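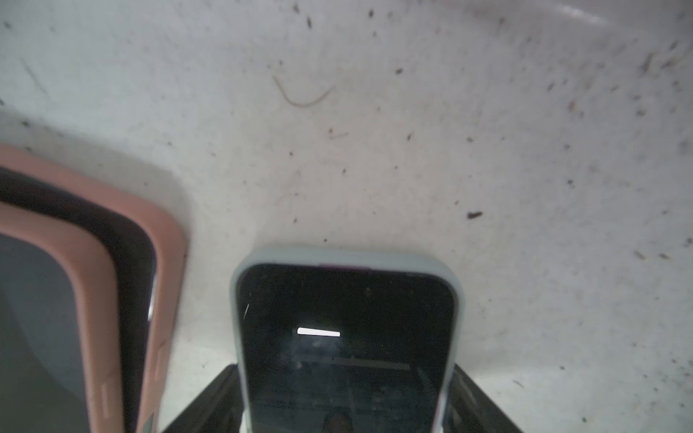
1/ Gloss and cleanability get treated as the same property when people pick a white finish for a shelf, a cabinet door or a desk. They are separate. Gloss is how much light the surface throws back in one direction. Cleanability is how easily dirt lets go. A slightly glossy white like the one next to the phone in the pink case will show every dark fleck of lint, and even one thin curved hair, and can still wipe clean in a single pass. Thread on how the numbers on the can work.

2/ A gloss meter shines a beam at a fixed angle and reads what comes back at the mirror angle. The result is in gloss units, with polished black glass as the reference. The value has no percent sign. People add one anyway, and then compare it with a reflectance value, which measures something else.

3/ Angle matters. The middle angle is the general one. The steep angle separates high-gloss finishes from each other, and the shallow one separates mattes. At the middle angle, anything over 70 is normally rechecked on the high-gloss setting. A data sheet that gives a gloss value with no angle has given you half a measurement.

4/ My meter is a Gundeo handheld. It reads all 3 angles at once and has a calibration tile in the holder. Wipe the tile before calibrating. A fingerprint on the tile pushes the tile reading down, the meter corrects for it, and all your samples then read high. I lost an afternoon of readings to that in November.

5/ Sheen names are not a standard. "Satin" from one maker overlaps "semi-gloss" from another and "eggshell" from a third. I read drawdown cards from the Šimkus trim line and from the store brand at the Praltmont paint counter, both labeled satin. Side by side you would not call them the same finish. Ask for the number and the angle, or make your own card.

6/ Making a card: sealed black-and-white chart, one pull with a drawdown bar, flat on the bench, covered loosely so air moves but lint stays off. Read it when the film has cured, and go by the cure time on the sheet. Dry to the touch is much earlier. Waterborne enamels lose some gloss between those two points, and the early reading is the one that ends up in the reviews.

7/ White is a special case. Gloss comes from the top skin of the film, and color comes from under it. A white and a black with the same gloss number look very different. On black, the reflection is the only light you see, so it stands out. On white it sits on top of a lot of scattered light and mostly disappears, except where a lamp or window lines up with your eye.

8/ The glare patch is also why you miss dirt. Inside the bright band the contrast drops and fine specks get hard to pick out. Outside it they are plain. When inspecting a white panel, move your head or move the lamp, and look at each area twice from different sides. A low lamp at a grazing angle beats a stronger lamp overhead.

9/ Dust in the film and dust on the film are different defects. Dust on it wipes off. Dust in it is a nib, and you can feel it with a fingernail. For nibs in a cured enamel, knock the tip down with 2,000 grit on a small hard block, wet, with a drop of dish soap. Light pressure, straight strokes. Stop when the nail no longer catches.

10/ That leaves a dull spot. You can polish it back up, but on a mid-sheen finish the polished spot usually ends up shinier than the field around it. On satin it is often better to sand the whole panel and recoat. On full gloss, polishing is fine. I use Zomum paste, the fine one, by hand. A machine pad heats the film and waterborne coatings get soft when warm.

11/ Haze is the defect people describe as "the gloss went off." The gloss number may barely move. Haze is light scattered just to the side of the mirror angle, and it makes reflections look milky. Common causes are soap residue, abrasive cleaner and humidity during cure. Wipe a test patch with plain water and a clean cloth first. If the patch clears, it was residue and there is nothing wrong with the paint.

12/ Orange peel is a third thing again. The film is smooth at small scale, so the gloss reads high, but the surface rolls at a scale of millimeters and a reflected window frame looks wavy. The gloss meter does not see it well. Hold up a ruler near the panel and look at the reflection of its edge.

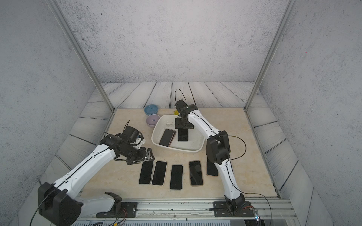
13/ Ceramics and plastics. A fired glaze is glass, so it holds its gloss for years of washing. Molded plastic starts with whatever gloss the mold had and loses it through fine scuffs. Gray marks on white plastic can be either scratches in it or material rubbed off something else. Rubbed-off material responds to a damp melamine sponge, but the sponge is an abrasive and will take the sheen down with it. Try it on the underside.

14/ Patterned laminates hide more than plain whites do, and it has little to do with gloss. Speckle and veining break up the background, so a crumb has nothing even to stand out against. If the complaint is "always looks dirty," a pattern will do more for you than a lower sheen. If the complaint is glare from a window, lower sheen is the correct fix and the pattern does nothing.

15/ Cleanability is tested by scrubbing: a stain, a sponge on a sled, a set number of strokes, then a color reading before and after. Within one product line, higher gloss usually cleans better, mainly from having less pigment poking through the skin. Between product lines that rule breaks down. A good matte with a dense binder can beat a cheap gloss.

16/ Burnishing is what limits matte. Rub a matte wall clean in one place and the rubbed area turns shiny. It shows from the side as a patch. Read the gloss before and after rubbing at the shallow angle. A rise of 2 units is visible on a dark wall in side light. On white you can usually get away with it.

17/ What I would ask for at the counter, in order: gloss value with the angle, scrub result with the test method, full cure time, and whether the sheen was measured over a sealed chart or over drywall. The last one gets blank looks. Porous backing pulls binder out of the film and the gloss drops, so a value from a sealed card is the upper end of what you will see on a wall.

18/ Correction to 5: the two satin cards were from different bases, Šimkus in the white base and the store brand in the deep base. The labels still overlap badly but I am redoing the pair in white and will post the readings under this one.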